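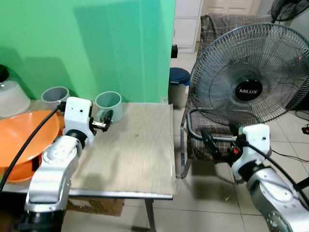
Setting the Arc on a Free Throw Shooting Machine

These steps apply to the Fulon passing unit with firmware from March or later.

1. Place the unit under the rim with the front wheels on the baseline. Lock both rear wheels.
2. Open Settings, then Feed. Set the pass speed to 84. Players under 14 should start lower.
3. Set the net height to 281 cm. The shooter must clear the net, so a flat shot will not count as a make.
4. Select Free Throw and enter 200 as the shot limit.
5. Press Start and step back to the line. The first pass comes after a short delay.

If passes arrive low, raise the feed angle one notch at a time - two notches is usually too much. Do not change speed and angle together.

Results are saved under the player's name. To clear them, hold Reset until the counter shows zero.

Written by Remigiusz Krawczyk. Updated 11 July 2023.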